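### 3.2 Seating and shared rooms in the Koltden blocks

The housing blocks in the Koltden district were finished in 1962 and were planned for workers of the harbour at Koltport. Each block received one shared sitting room on the ground floor. The original drawings give this room a stone floor and fixed benches along the walls, and the tenants' handbook of the same period asks residents to leave the benches where they are. Very little is written about comfort. The handbook has one page on the cleaning of windows and only two lines on how long a person may stay in the room.

In our interviews, the older residents remembered the benches mainly as cold. Several of them brought cushions from home and carried them back in the evening. When the housing company Drornik took over the blocks, it removed the benches and allowed each house to choose its own furniture, within a budget of 1000 per room in the local currency. The houses used this freedom in quite different ways. Some bought many light chairs, which can be moved for meetings, while others preferred one large sofa and accepted that the room became less flexible. 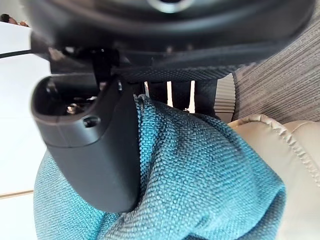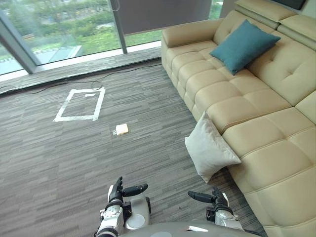

**Figure 2.** Soft furnishing in a present-day interior. The second picture shows a cream-coloured sectional sofa with throw pillows, on striped carpet tiles.

The choice between chairs and a sofa had effects on who used the room. In the houses with chairs, the residents described the room as a place for an occasion: a tenants' meeting, a birthday, a card evening. In the houses with a sofa, they spoke more often of short visits without a plan, for example while waiting for a neighbour or for the post. We do not claim that the furniture alone explains this difference – the houses also differ in age of residents and in opening hours – but the pattern was repeated in both rounds of interviews.

A second point concerns the floor. Residents of the Ambrosio house, where the stone was covered with carpet in September, said that conversations had become easier to follow. Two of them had stopped coming to the room earlier on account of the echo. We return to the question of sound in Section 4.1, together with the measurements from the stairwells.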